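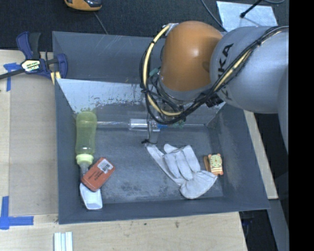 Grasp failures on clear items: depth problem or planner problem?

Posted by Jahangir Weerakoon, April 8, 2025

This site uses cookies to keep you logged in and to measure traffic. By continuing to browse you accept our cookie policy.

jweerakoon wrote:
We have finished the second round of bin trials with Kirkodus and I would like some criticism before the write-up goes any further. The task is single-item removal from mixed clutter, one arm, fixed overhead depth camera, no force sensing in the planner. Items are from the Flisilitz set: rigid boxes, gloves, bottles, clear tubes, a few small heavy things such as watches. 960 attempts, 186 failures. A failure is any attempt where the item is not held when the arm reaches the check pose.

The result I did not expect is in how the failures split. Clear and translucent items fail more often than opaque ones, as everybody would predict. But when we filled in the missing depth by hand and replayed the planner on the same views, the top-ranked grasp hardly moved in most cases. My reading is that missing depth is a smaller cause than the literature suggests, and that the contact model is at fault: the planner treats a thin cylinder lying against a wall as if both sides were free.

Comments welcome, particularly from people who have used a sloped-wall bin.

obliquebin wrote:
How was the hand-filled depth produced? If someone painted it in while looking at the colour image, the surface will be too smooth and in places too high. A planner fed a bad fill can easily return the same grasp as one fed a hole, and you would learn nothing from the comparison.

jweerakoon wrote:
Mesh models were aligned to the view by hand and rendered to depth. No painting. Alignment was checked against the outline only, so the error along the camera axis is larger than in the other two directions. I don't have a good number for it.

obliquebin wrote:
Then that is the number you need. On a tube lying flat, an axis error of half the diameter puts the fingers either above the item or into the floor.

tern_k wrote:
I think the contact model explanation is right, though I would put it differently. We had the same thing with the Prillby bin. Its inner walls slope, so an item that rolls comes to rest with one side against the slope, and the inner finger needs a gap that doesn't exist. The planner scored those grasps highly every time. We added a clearance term for the finger on the wall side and most of that class of failure went away. Depth was untouched.

Two things to check. Did your failures near walls include opaque items? If the contact model is to blame, boxes against the wall should fail as well. And did you log which finger touched first?

jweerakoon wrote:
First question: yes, boxes near the wall also fail, though less often than tubes in the same position. I can post the table. Second: no. We have joint currents, and first contact could perhaps be recovered from those, but the currents and the images were logged on separate clocks. The offset drifts by up to 40 ms.

tern_k wrote:
Too much for first contact at normal closing speed. You would have to rerun a subset with the fingers closing slowly.

mossgate wrote:
I disagree with both of you about gloves being in the same analysis. A glove has no fixed shape, the fingers of the glove bunch up, and the gripper can hold a fold at nearly any angle. Gloves will succeed for reasons that have nothing to do with depth or walls. If they sit in the opaque group they raise its success rate, and the gap between opaque and clear then looks like a property of the material. Take them out and recompute.

jweerakoon wrote:
Fair point. They are in the opaque group at present. I'll report soft items separately.

obliquebin wrote:
Also, was the order of removal free? If the planner picks whichever item it likes best, the tubes are left until late and are attempted in a sparser bin. That would favour them, and the true gap would be wider than you report.

jweerakoon wrote:
Free order in the first 600 attempts, assigned target after that. We changed it in October for exactly this reason. The two parts were pooled for the figure in my first post, and I accept that they should not have been.

mossgate wrote:
So the headline number mixes two protocols and two kinds of object. I'd hold the claim about depth until it is split.

tern_k wrote:
The pooled rate is weak, agreed. The replay comparison doesn't depend on it, provided the alignment error is reported. Teshome's replay script has an option to shift the model along the camera axis in steps. Run it over the failed views and see at what shift the top grasp changes.

jweerakoon wrote:
I'll run that on the assigned-target part only, with gloves removed, and post the table here with the wall distances included. The slow-close rerun will have to wait - the arm is booked for calibration.

obliquebin wrote:
Please include the successes in the replay as well as the failures. A shift that changes the top grasp equally often in both groups would not support either explanation.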